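Cup Swap Returns to the Renen Community Room

If you've been by the community room on Renen Street on a Friday morning lately, you may have noticed that the coffee table is looking brighter than it used to. The drop-in coffee hour is back after a long summer break, and with it comes a small change that people have been asking for since last winter: colored paper cups, so that you can put yours down, go and talk to someone by the window, and still find it when you come back.

It sounds like a little thing, and I suppose it is, but anybody who has stood over a table full of plain white cups trying to remember which one was theirs will understand why it got such a happy welcome. The old cups all came from one big box, and by the middle of the morning there was always a row of half-finished coffees that no one felt brave enough to claim. Into the sink they went, and into the trash went the cups, and somebody would have to open another sleeve.

The new ones come from Edia, the paper goods shop over on the square, which gave the room a good price on an order of 800. They should last well into November if we're all sensible and hang on to the same cup for a refill. Drinks are still free, though the jar by the door is always glad of your change, and the cookies are still from Cârstea Bakery (get there early if you like the ones with walnuts, because they don't sit around for long!).

There is also something for people who don't care for coffee or tea. Small cans of soft drink will be set out on the table along with the cups, and a few regulars have already said they like the little size, just enough to go with a cookie and a chat. Please rinse your can and drop it in the blue bin beside the sink. The cans go to the Nurkance recycling drive, and last season the coffee hour sent along 1,476 of them, which pleased everyone a great deal and gave us something to try and beat.

Gray and lime have been the favorite cup colors so far, and it's been fun to see people reach for the same one two weeks in a row. 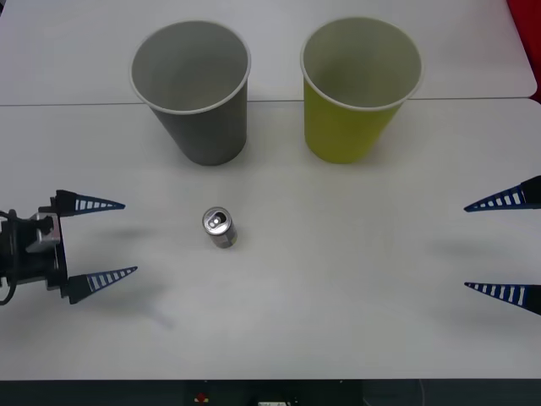

Can I bring my own mug? Please do, and there's a shelf by the kettle where you can leave it between visits if you put your name on the bottom.

Coffee hour starts at 10 a.m. each Friday and goes on until noon, or a little after when the talk is good. The room seats about 15 comfortably, and there are 4 folding chairs in the hall closet for the busier mornings. If you'd like to help set out the cups beforehand, come by at half past nine, when the side door will be open and the first pot will already be on.

Contact: Renen Community Room, front desk | © Renen Community News. All rights reserved. | Back to top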